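## 4. First Bake and Daily Use

Segers says the Gerholm countertop oven needs no break-in. I ran mine empty once before any food went near it, and I'd tell you to do the same. The quick-start card skips this and goes straight to a lasagna.

1. Take out both racks and the crumb tray. Wash them with dish soap and dry them.
2. Put the crumb tray back first. It slides in under the lower heating bars, lip facing you.
3. Set the dial to Bake and the timer to 15 minutes. Leave the oven empty.
4. Open a window. Expect a smell.
5. Let the oven cool with the door open, then wipe the inside with a damp cloth.

**Caution:** The top of the case gets hot on every setting, including Keep Warm. The "cool-touch" sticker applies to the door handle and, as far as I can tell, to nothing else.
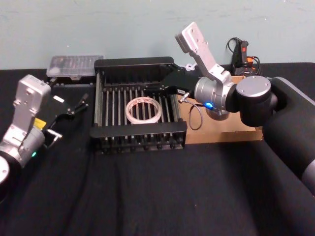 ### 4.1 Checking the temperature

The dial is a suggestion. Buy a cheap oven thermometer and trust that.

1. Hang the thermometer from the center of the middle rack.
2. Set the dial to 400°F and wait for the ready light.
3. Ignore the ready light. Wait another 9 minutes.
4. Read the thermometer through the glass and write the number down.

Tobiloba Ogbonna, who wrote the older Cirkness version of these notes, claims the dial settles after a month of use. Mine hasn't, and I've had it since November.

**Note:** Firmware 2084 is supposed to fix slow preheating. I installed it and timed the same preheat before and after. I couldn't find a difference. 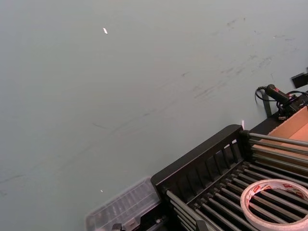

*Fig. 4-2. Tabletop surface with faint scuffs.*

### 4.2 Root vegetables and gratins

The vegetable preset assumes thin slices and very little cream. For anything deeper than a side dish, set it by hand.

1. Slice potatoes, parsnips or turnips to an even thickness.
2. Cover the dish with foil for the first part of the bake. The top bars are close, and cheese burns before the middle softens.
3. Test the center with a knife. A brown top proves nothing.
4. Uncover and finish on Bake. Skip Broil unless you plan to stand there.

**Caution:** Don't let foil touch the heating bars.
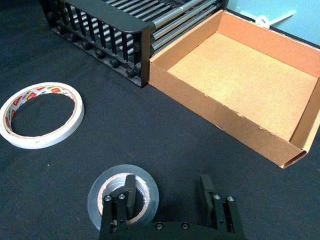 **Can I use the Sellance recipe booklet with this oven?**
Use it for ingredients and treat the times as guesses. Recipe 241, the beet and goat cheese bake, came out hard in the middle when I followed it to the letter, and it took a second full cycle to fix.

### 4.3 After cooking

1. Turn the dial to Off and unplug the oven.
2. Empty the crumb tray once it has cooled.
3. Wipe cheese off the glass the same day. The self-clean setting won't do it.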